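Lucie Friesen
Term project, Introduction to Statistics
Thu 1 February

# How long do people wait for the bus at Canach station?

## 1. Background

The bus company in Canach changed its timetable last fall. The Kistis line, which most students at our school take, went from a bus every 15 minutes to a bus every 20 minutes in the afternoon. The company's notice said the average wait would go up by two and a half minutes. Many students said it felt like much more than that. I wanted to find out if they were right.

There are two lines in this report. The Kistis line runs from the station past the school and out to the edge of town. The Brelholm line goes the other way, to the hospital, and its timetable was not changed. I used it as a comparison.

## 2. What the theory says

If buses come exactly on time and people arrive at random, the average wait is half the gap between buses. For a 20-minute gap that is 10 minutes. If the gaps are uneven, the average wait gets longer, even when the number of buses per day stays the same. More people arrive during a long gap than during a short one, so more people get the long wait.

A small case shows this. Take two gaps, one of 10 minutes and one of 30. The average gap is still 20 minutes. Three quarters of the passengers arrive in the long gap and wait 15 minutes on average. The other quarter wait five. The overall average is 12.5 minutes.

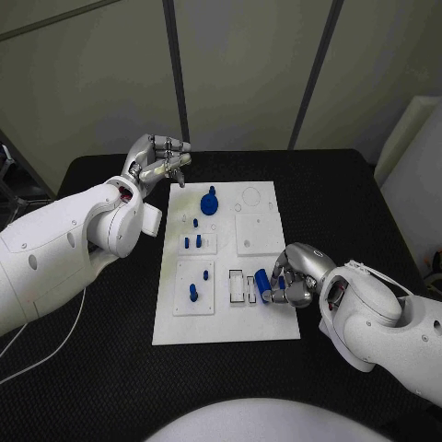

**Why not just ask passengers how long they waited?**

People are bad at judging it. In a short trial at the stop, most answers were rounded to five or ten minutes, and several people gave a number higher than the time I had written down for them. I used clock times for everything after that.

## 3. Method

I recorded at the station stop on 23 weekday afternoons, from 2:30 to 5:30. For each bus I wrote down the time the doors opened. For passengers I wrote down when they came to the stop and when they boarded, using a short note on clothing to tell them apart. No names were taken. The notes on clothing were deleted after each session.

In total I had 1,280 passenger waits. I typed them into a spreadsheet the same evening. Rows where I had lost track of the person were left out before I worked out any averages.

Mr. Kaneko checked my sheet for the first week and found that I had mixed up two columns on one of the days. I fixed that and retyped the whole day from paper.

## 4. Results

The Kistis line was uneven. The worst part was between 3:30 and 4:15, when school traffic slows the bus down on the hill. Often one bus was late and the next one came close behind it. The second bus was usually half empty.

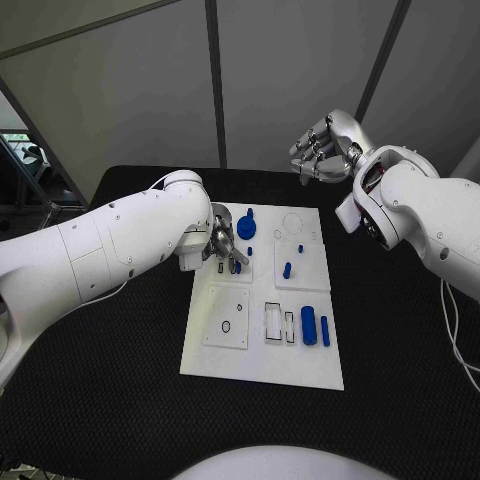 On the Brelholm line the gaps were close to the timetable on nearly every day. The two days that stood out both had heavy snow, and I kept them in. Leaving them out changed the Brelholm average very little.

The average wait on the Kistis line came out longer than half the timetable gap, as the theory predicts for uneven buses. The students' feeling was partly right. The wait went up by more than the notice said, but by less than most of them guessed.

## 5. Problems

- Some people know the timetable and do not arrive at random. This makes their waits shorter than the theory says.
- I could only watch one stop.
- I have no passenger waits from before the change, so the old average is calculated from the old timetable.
- On crowded days I probably missed people at the back of the shelter.

## 6. Further work

I would like to repeat this in the morning, when the Kistis buses start from the depot and should be more even. It would also be useful to have a second person at the school stop, so that the gaps there could be compared with the gaps at the station.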